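Botond Halász
@botondhalasz
2023-12-03

Clearing out the back workroom, one post at a time. The lease on the unit next door starts in July and half of this furniture has to go before then.

1/ Chairs first. Three are staying and the rest go to Satish D'Souza at Poojary, who is setting up an office and will take anything with a working gas lift.

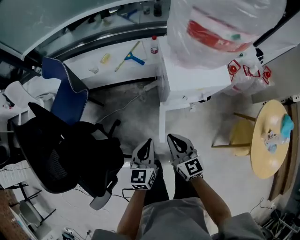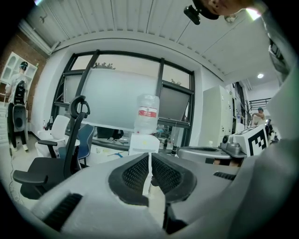 The workroom, black and blue chairs in both.

2/ The black mesh one is a keeper. I bought it used for $60 and the back is still tight. The casters need cleaning.

3/ The blue one is comfortable for an hour, then it isn't. Satish can have it if he wants it.

4/ Desks are harder. Things get set down and stay there. New rule: bottles and cleaning stuff go on one shelf, and the desk gets wiped before anyone locks up.

5/ Power strips are coming up off the floor. I ordered 5 screw-on brackets from Fasell. They fit under the desktop and the cables run down one leg.

6/ Plastic bags get opened, sorted and flattened. If a bag has no name on it by the end of the month, I'm opening it.

7/ Satish is bringing the van. If you want a chair, reply before he gets here.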